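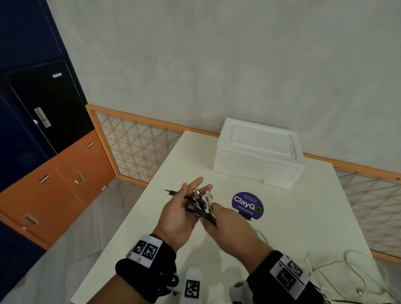

Firkosent update keeps track of hands through cable clutter

By Kheri Kombo
Tuesday

Sendcombe has released a new version of Firkosent, its software for turning recordings of hand work into motion data that a robot planner can use. The update is aimed at one of the harder jobs in the field, which is pulling a single cable out of a pile of others.

The release went out to partner labs on Tuesday morning. It replaces the part of the program that works out where each wrist is, and adds a viewer for checking recordings before they are used for training.

Shazia Sandhu, who leads the perception group at Sendcombe, said the old version coped well with boxes, cups and folded cloth but lost its way with cables.

"With a box, you know what shape it's going to be a second from now," she said. "With a bunch of leads you don't. One hand goes under, the other goes over, and half the time the fingers are behind a plug. We had to stop leaning on the fingers so much."

Firkosent now takes the position of the wrists first, from the square printed markers worn on each arm, and fits the fingers afterwards. If one marker is hidden or turned away, the program uses whichever others on that arm are still in view. When none can be read it marks the gap in the recording and leaves it empty. Earlier versions filled the gap with a smooth guess, and Sandhu said those guesses caused trouble later on.

"The planner would learn a nice tidy curve that no person had made," she said.

The recordings behind the update cover untangling and sorting of small electronics cables on a tabletop, with a view from head height. There are 2683 of them in the set. Sendcombe held back 90 for testing and used the rest to tune the tracker. Each one is split into short steps such as reach, pinch, lift and pass, and the labels can be edited by hand in the new viewer.

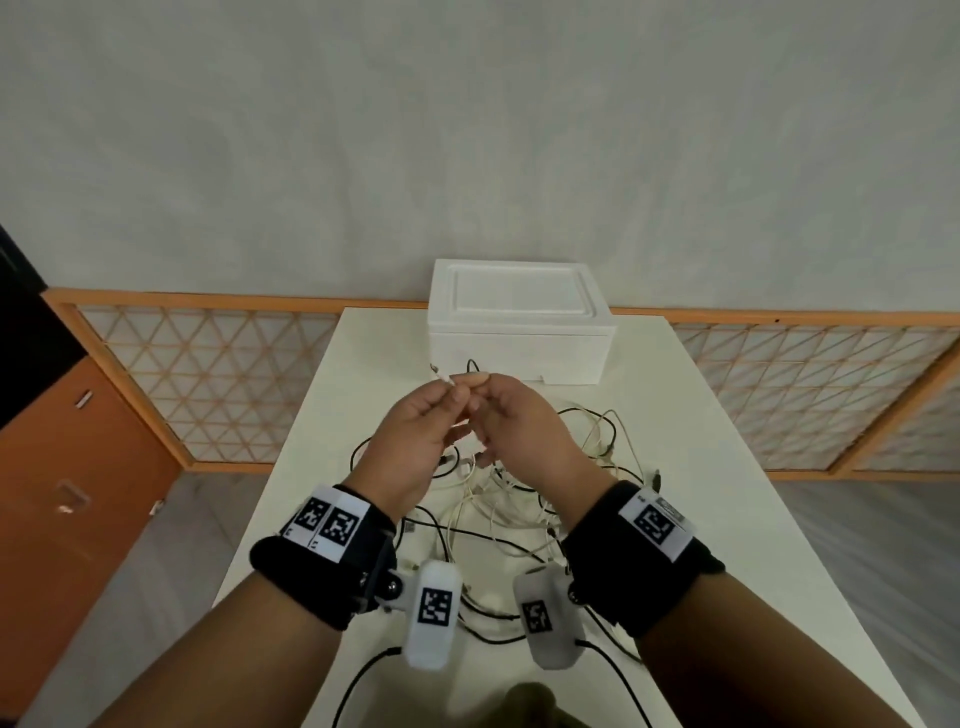

A thin white cable is held between the fingertips of both hands, over a pile of mixed leads.

The pinch step got the most attention. Thin white cable on a white table is hard for the software to pick out, and the two hands often come so close together that the old tracker swapped left and right. The new version carries a left or right tag with each wrist marker, so a swap in the finger model is caught and corrected when the file is processed.

Mwaipopo, the planning tool many of the same labs use, can read the new files directly. Labs on older versions of Mwaipopo will need to run a converter, which is included. Sandhu said the file layout has changed in two places: the time stamps are now stored once for both arms, and every marker reading carries a confidence value. Scripts that expect separate time stamps for each arm will fail until they are updated.

Processing is slower than before. A recording of 1000 frames takes 7 seconds longer on the group's standard desktop machine, mostly because of the left and right check. The check can be switched off in the settings for tasks where the hands stay well apart.

The team at Udness, which has been trying out an early build, reported a fault in the viewer that made the step labels drift when a recording was trimmed from the start. That has been fixed in the released version. A second fault, where the colour of the two wrist tracks is reversed after a file is reopened, is still there. It affects only the display and does not change the data.

Sandhu said the group had chosen cables because they come up in so many ordinary jobs, from repair benches to recycling centres, and because people sort them without much thought.

"You pick up a bundle, you look for the end that's loose, you give it a little pull," she said. "We want the planner to have that little pull in its vocabulary. At the moment it mostly grabs and lifts."

Work on the planning side is continuing. Sendcombe expects to have a first set of untangling motions ready for Mwaipopo in October, starting with pairs of cables and moving on to larger bundles. Existing Firkosent users can install the update over their current version, and old recordings can be reprocessed without being labelled again.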